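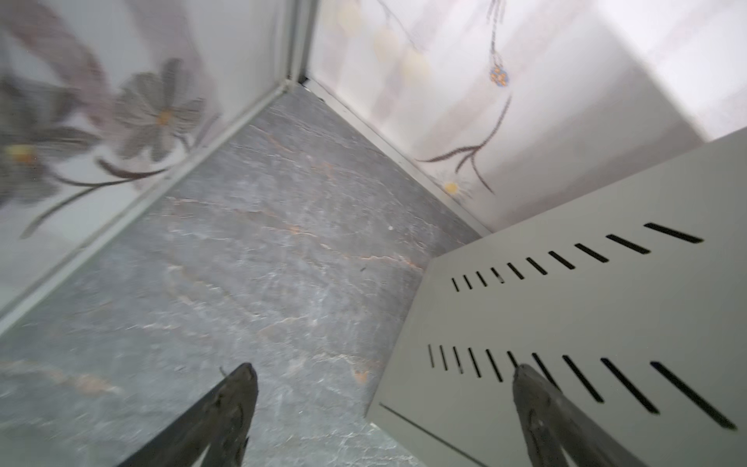

Print this page | E-mail this page

Review: Tosex shelf-picking arm, Furbridge open day

I've sat through enough robot demos to bring my own stopwatch. Ogbonna is selling the Tosex as a stocking helper for small shops, and on a Monday in July they let visitors stand close to it for 12 minutes at a time.

The fingers are slim and tapered, and I like that. They're also scuffed already, so I'd ask what a spare pair costs. I did ask. I got a brochure.

Most of the session was canned goods on a gray shelf, with short ring-pull cans near the wall and bigger ones to the right.
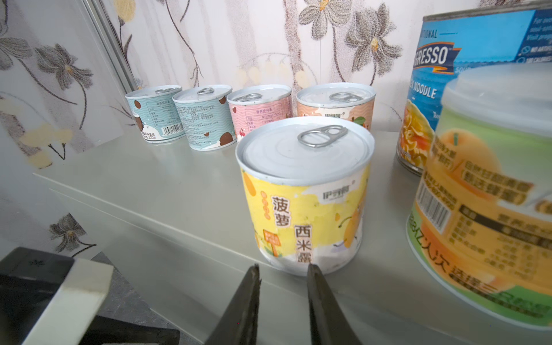

The Tosex fingers on either side of a can of pineapple sago dessert.

I timed 5 picks and the slowest took 13 seconds. My nephew is faster, and he sulks. The sales sheet promises "100% shelf-ready," which I couldn't get anyone to define. The Plolletti arm I saw last year was louder but came with a price list.

Worth a look if you're nearby. I wouldn't sign anything yet.

Print | E-mail to a friend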